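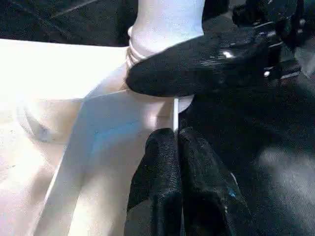
6.3 Teaching two-arm work at the post and corner

Read section 6.2 first. If you have skipped it, as most people do, at least find out where the stop pedal is before you carry on.

In this section you steer both arms from the Irkoren hand controllers while the system records what you do. Later it will try to copy you, including the bits you would prefer it hadn't noticed.

Before you start

1. Set both controllers to half speed. Full speed is for people who have finished this section.

2. Give the task a name you will recognise in May. The Harville office has 48 recordings called "test" and a further nine called "test new".

3. Bring both grippers to the near corner, facing each other across the foot of the post, and stop short of touching it.
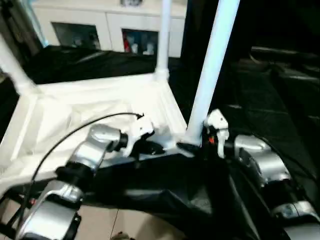
Teresa Brennan would add that your elbows should be resting on something, and that anyone who thinks they can hold the controllers in mid-air for a whole morning is welcome to try it on a Thursday and report back on Friday.

4. Press Record and wait for the tone. Anything you do before the tone is lost, and it will be your best work.

Recording the task

5. Move one arm at a time until both grippers are near the post. Choose which arm leads and keep to it in every recording. If you lead with the left in one and the right in the next, the system will learn to dither.

6. Close the fingers slowly. The padding grips better than it looks, so there is no need to squeeze as if the post owed you money.

Caution: Never push one gripper against the other to gain leverage. The arms are equally strong and neither will back down. The joint alarm (code 748) will settle the matter by stopping both.

7. Make small corrections when you need them, and leave them in. A recording in which the operator misses slightly and recovers is worth keeping. A recording in which the operator misses, swears and puts the controller down is not.

8. Open both grippers, draw the arms straight back and press Stop. Wait until the arms are still before letting go of the controllers.

Note: The microphone is off by default. Several operators at Benavides have asked us to print this in larger type.

9. Mark the recording Keep or Discard straight away. There is a third button, Review Later, which we are thinking of removing.

How many recordings?

Make at least 48 good ones before you train. Move the frame a little after every five, or the system will learn one exact spot on the floor and nothing else. Keep the arm cables slack as you do so, and check that they can't catch on a post when the arms turn.

If the arms lag behind your hands, close the live view on any other screen. If they still lag, restart the Surkeck link box and leave it alone until its light is steady. Pressing the button again restarts the restart.

Playback is covered in section 6.4. Keep a foot near the pedal.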